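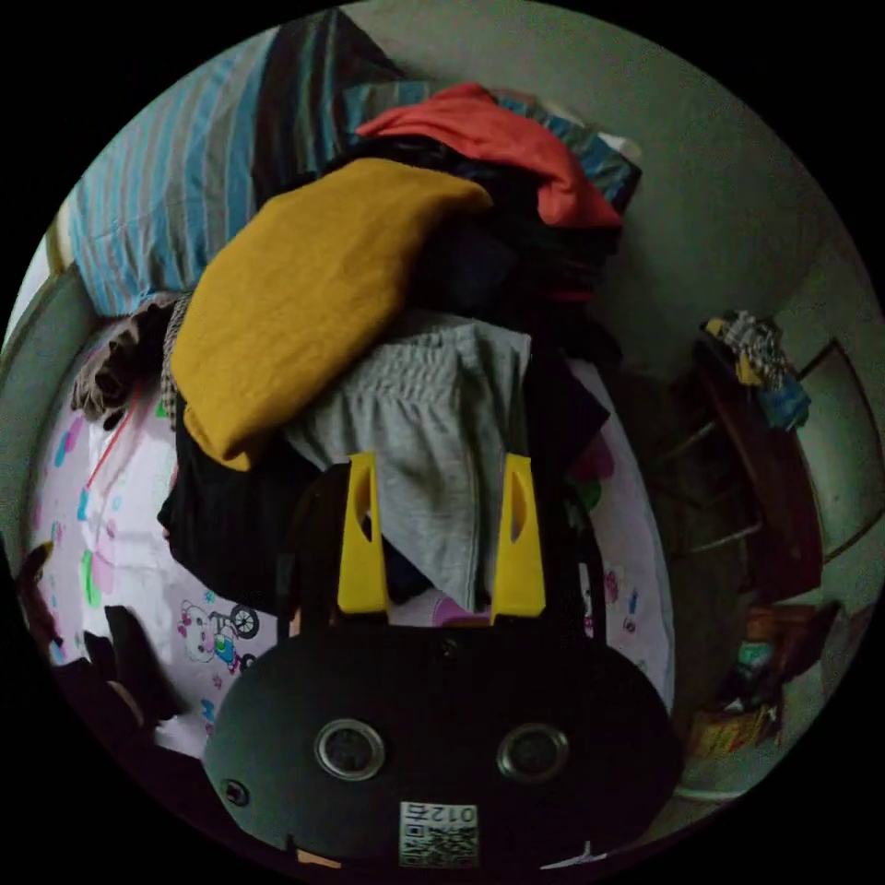

# Sastik Bedroom Clothing Set – README

Reading time: 2 min
Print | E-mail

## Summary

The Sastik set records the sorting and folding of household clothing on beds. It was prepared by the Illari home textiles project and contains 333 short sessions from 30 homes. Each session starts with a mixed pile of garments.

## Contents

Typical items are sweatpants, sweaters, T-shirts and children's wear. Bedding is left in place during sorting, including striped covers and printed sheets. Patterned sheets are tagged separately – users studying garment outlines may wish to review these first.

## Labels

Garments are assigned to 6 groups:

- tops
- pants
- underwear and socks
- outerwear
- small cloths
- unidentified

A garment is placed in the last group when its type can't be determined from the visible part. Color is entered in plain words, such as light gray, mustard yellow or red-orange. Fabric content is not recorded.

## Known limits

Dark garments lying on one another are often labeled as a single item. A corrected list covering 134 sessions is supplied in the folder "revised" and replaces the earlier labels for those sessions.

## Use

The set may be used for research and teaching. Please cite it as "Sastik Bedroom Clothing Set, Illari, December release."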